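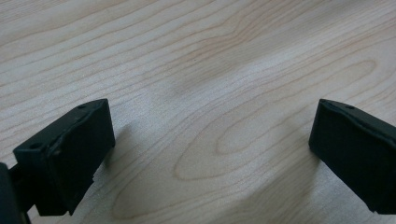

The grain on a pale wooden tabletop.

November 5, 2018

So I've given up coffee. Well, mostly. I had one on my birthday and half of one at my sister's, but I'm now 40 days in and feeling rather smug, so you're all going to hear about it.

It started in October (or a bit before, if we count the week I tried and failed) when I added up what I was spending at Bastos on the way to work. I won't tell you the total. It was more than 100 quid for the month and I'd like to leave it there, thank you.

The first few days were grim. Headache by eleven, in bed by eight, and I snapped at poor Anas over a stapler. He was very good about it and brought me a box of peppermint tea the next morning, which I hated then and now get through at a frankly silly rate – I'm on my third box!

By the second week I was sleeping properly. I used to wake up at four and lie there going over emails in my head, and now I don't, or if I do I drop off again. I've also started reading on the bus instead of queueing for a flat white and missing the 603, so I've finished two whole books. One was a big fat family saga Annatjie lent me, all farms and feuds, starting in 1802 and going on more or less for ever. Loved it. The other was about bees and I wouldn't bother.

What I do miss is the smell, and having somewhere to go. A coffee was my excuse to get up from my desk and have a natter. I still walk down with Ross most afternoons and order a hot chocolate like a six-year-old, so perhaps the saving isn't quite as big as I've been making out.

Has anyone tried that roasted chicory stuff? Senthil swears by it but he also puts chilli on porridge, so I'd like a second opinion before I buy a jar. Let me know in the comments, and if you've got a decent decaf to recommend I'm all ears.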